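Sorting arms stopped at Catterall after gripper fault

Thu 18 October

Work with the two-armed sorting stations at the Catterall workshop has been cut back this week after a gripper failed to let go when it was told to, and then went on squeezing after the stop button had been pressed. No one was hurt, we are very glad to say, but it gave the people in the room a proper fright, and the team has decided to go slowly until they understand it better.

The trouble came during an ordinary run of the marker task, which regular readers will remember from our July open day. An arm picks up a marker from the tabletop, carries it over to a bin and lets it go, and then does the same thing again, for as long as there are markers left to move. It is a humble sort of job, but it asks a lot of a gripper, as markers roll and no two of them seem to want to be held in quite the same way.

On the run in question the arm reached the bin, lowered itself and stayed put with the marker held tight. The operator waited a moment, then pressed stop. The arm froze as it should, but the fingers kept closing, and the barrel of the marker cracked. One of the operators had already started to reach in to free it by hand - something all of us who work near these machines have been tempted to do at one time or another - and was called back by a colleague before getting anywhere near the fingers.
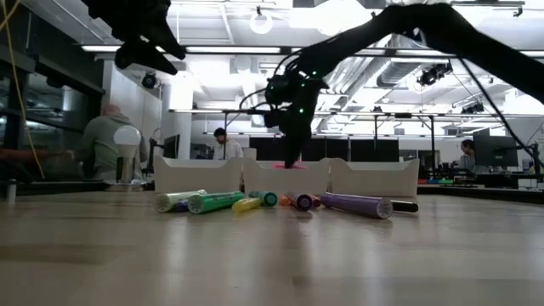 What worries the team most is that the stop button and the gripper did not agree with each other. The arms and the grippers get their orders along separate lines, and the button was meant to hold both. A look through the station's log showed that the gripper had missed its release order and was still following the one before it, which told it to close. The log holds 539 pick-and-place moves from that session, and 520 of them went through without a complaint of any kind. Most of the rest were plain dropped markers, the everyday sort of miss that gets swept up and forgotten, but a few were slow releases that in hindsight look very much like early signs of the same fault.

The control software, Plutetent, comes from Skultano, and the company has been told. It answered the same day, which was kind, and asked for the full log along with the gripper itself. Its first guess is a loose connector at the wrist, where the cable bends every time the hand turns, though it was careful to say that a bad connector would explain the missed order and would not explain why the stop failed to reach the fingers. That second question is the one everybody would like answered first.

In the meantime the stations are running at reduced speed, with grip force turned well down, and no hands are to go over the table until the power to both the arm and the gripper has been switched off at the wall. Wrist cables on all 14 grippers are being checked one at a time, and any that look tired will be replaced. The sister workshop at Cenden, which uses the same hands and the same software, has agreed to follow these rules as well, and has found one slow release in its own records so far.

Anyone booked in for a session should still come along as planned, though there may be a bit of waiting while a station is checked over. If you have seen a gripper hesitate over a bin in past weeks, even for a second or two, please write it in the station book with the time, as those small notes are a great help to the people going through the logs.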